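Home | Our Work | News | Contact
Filed under: Grant Updates

Khương Play Library: progress report to the Cunent fund, January 2026

Dear Nisha Upadhyay,

We are so pleased with how the block sets are coming along! When you approved the $3582 we had one shelf of mixed donations and a lot of hope, and now we have 20 sets out with families and a waiting list taped to the door. Ngân Trương keeps the lending book and she has logged 343 loans since the program opened, with colored blocks far ahead of puzzles (which surprised me, I had my money on puzzles).

The biggest change this period is that we moved play off the floor and onto boards. Hưng Ngô tried a few surfaces and we settled on pale wood, thick enough to feel steady when a child leans on it. The blocks show up beautifully against it, the blues and reds especially, and children who used to scatter everything now seem happy to build in one place.

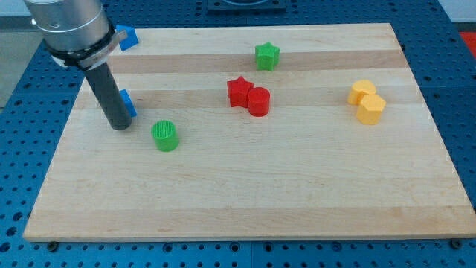 Thiện Chu also wanted more than cubes in each set, and he was right. Give a four-year-old only cubes and you get a tower. Put in a star and you get a long argument over whether it goes on top, or is a person, or is dinner. The sorting cards we wrote in the fall were too fussy, so Thiện has cut them down to 4 prompts per set, all of them short enough to read out loud while you're holding a toddler.

Not everything is on schedule. The storage bags from Predton came too small for the boards and had to go back, and the replacements are still on order. Families are carrying boards home under their arms for now. Phong Hoàng is also behind on the Vietnamese version of the parent sheet, mostly my fault, as I kept changing the English one!

Spending is on track apart from the bags, and Ngân will send the receipts separately. In February we plan to open a second pickup spot at the Zeltar community room, and we would love for you to come by and build something with us. Please let me know if you'd like the loan records broken down by age group before then.

With thanks from all of us at the play library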